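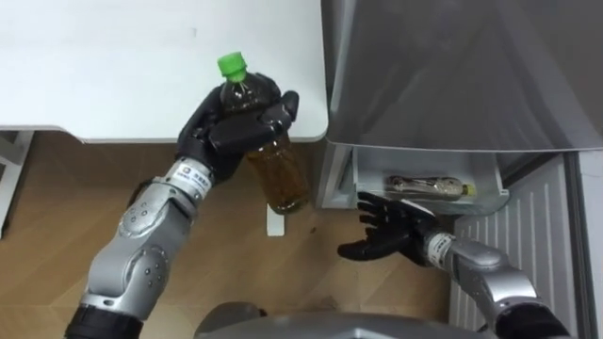

Brultix Resource Planner
Workbook template for project staffing and capacity

Brultix is a spreadsheet workbook for allocating people to tasks across several projects at once. It is supplied as a single .xlsx file without macros and opens in any current desktop spreadsheet program. No add-ins are needed.

Contents of the workbook

Staff: one row per person, with role, weekly hours, default rate and leave calendar. The sheet holds up to 114 people.
Projects: one row per project, with start and end dates, priority and project lead. The limit is 30 active projects; closed projects move to the Archive sheet and do not count.
Allocation: the main grid. Hours are entered by person, project and week. Cells turn amber when a person passes the threshold set on the Settings sheet, and red at full capacity.
Summary: planned against available hours by role, formatted to print on one landscape page.

Setup

Fill in Settings first. Week start day, standard hours and public holidays are read by every other sheet, and changing them after allocation has begun will shift the totals. Names in Allocation are picked from a drop-down list and must exist in Staff. Paste values only – pasting with formats overwrites the color rules.
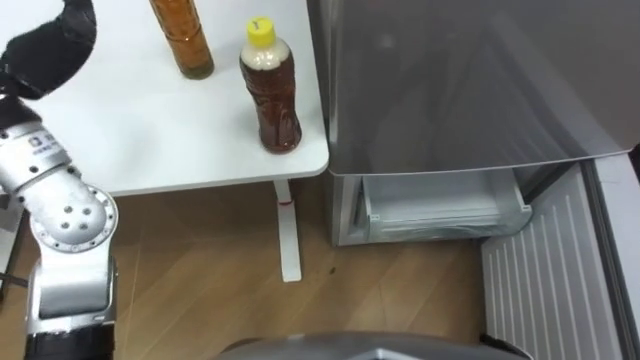
Two bottles on a white table.

Changes in version 34

Part-week leave is now deducted by the hour. The Summary sheet no longer shows a divide error when a role has no staff assigned. Rates can be left blank. Files from version 30 onward can be copied across sheet by sheet; older files need the Prumgate converter, included in the download.

Known limits

Recalculation takes roughly 19 seconds on a full workbook with all projects active. Switch to manual calculation when entering large blocks of hours. Shared editing works, but filters applied by one user are visible to all.

License and support

One license covers one team at one site. Template design is by Nosipho Pillay, and Mbali Adams handles support requests at Stullalus. Include the version number from cell B2 of Settings with any query. Support is closed on Mon 30 December.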